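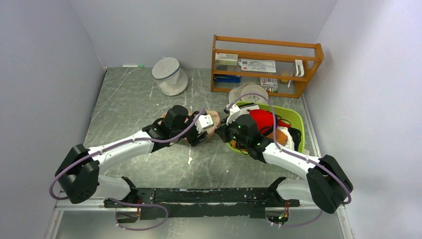 **Gemma Rudd**

Hi all,

Sorry for the slow reply, I've been catching up on list mail since we got home and there was a lot of it! I'm answering Roy's message because it has most of the questions in one place, and then I'll ramble on a bit about the drive itself for those of you who couldn't come.

On Monday Roy Horrocks wrote:

> Gemma, before it all fades, can you put down for the list what the final mileage was, where the second fuel stop ended up being, and whether the Haslam road is fit for the low cars? I have had three people ask me about the gravel. Also Shirley says somebody left a tan driving glove at the lunch place, left hand, size medium. And are we doing the February tech day or not? Pak-hei says he has the lift but needs to know how many cars.
>
> Roy

OK, in order, more or less.

Mileage. My odometer said 315 from the parking lot in Luvidton back to the same parking lot, and that includes the wrong turn by the feed store, which I'm told was my fault as I was leading. The route sheet had it a little shorter. If you went straight home from Wustine like the Tapleys did, you'll have a different number and you don't need to write and tell me.

Fuel. We were supposed to stop at the crossroads station, but both premium pumps had bags on them, so we went on to the one at the bottom of the hill in Haslam. Premium is on the far side, the line gets long, and the restroom key is on a hubcap (a VW one, sadly). I'd put that station on the sheet for next time and skip the crossroads altogether. Pak-hei rolled in with his low fuel light on and was very quiet until he'd filled up.

Gravel. There's one stretch, just past the second bridge, where they've torn up the old surface and not put anything back yet. It took us maybe five minutes at a crawl. My car is at stock height and I touched once, on the crown, with a noise that was worse than the damage. Lorraine's is lowered and she went through with two wheels up on the shoulder and didn't touch at all, so there's your method. I would not take a car with a front lip through there in the wet. The county sign says the work goes on through spring, so if we run this again before then I'd go around by the reservoir. It's longer but it's a prettier road anyway, and there are two places to pull over for pictures.

Glove. Not mine! Shirley, could you bring it to the next breakfast?

Now the drive. We had 18 cars at the start, which is the best turnout we've had for a winter run in as long as I've been doing the sheets. It was cold enough that everybody stood around with coffee and their engines running, and the people coming out of the bakery gave us some looks. Lorraine Mapplebeck had the oldest car there and also the cleanest, and I don't know how she does it with that driveway. Roy did the drivers' meeting and kept it short (thank you Roy).

The morning part up to Wustine was as good as it gets. Dry road, hardly any traffic, and one farm truck who very kindly waved the whole string of us by at the turnout. We lost the last three cars for a while at the railroad crossing. It was a really long train. They caught up at the overlook, where we'd been standing in the wind for twenty minutes looking at a view that was mostly cloud.

Lunch was at the lodge, upstairs. The soup was great, the sandwiches were slow. I'd called ahead with a headcount, but the message hadn't made it to the kitchen, so next time I'll send it in writing too. They did split the check by car without complaining, so please be nice about them if anybody asks. Shirley Tapley won the guess-the-odometer contest. Her guess for the total on Roy's trip meter since his last reset was off by 2 miles. The actual number was 1,077 and she'd written 1,075, and there was some muttering about her having ridden in that car in the fall. She got the Skirex wax kit and says she's going to use it on the camper.

Tech day. Yes, we're doing it. Pak-hei Lo has his lift free on a Saturday in February and he'll post the date himself once he's talked to his neighbor about parking. He wants oil changes and brake fluid only, no alignments, and bring your own filter and crush washer. Email him off list with your car and year so he can sort out the order. If you only want to come and look underneath other people's cars and eat donuts, that's fine too, but tell him so he gets enough donuts.

One more thing, the radios. Four of them are still out. They're the yellow ones with club tape on the back, so please check your door pockets and under the passenger seat. I found one in my own trunk yesterday so I'm not pointing fingers.

Gemma

P.S. Roy, the route file you sent me won't open on my phone. Could you try it again as a PDF?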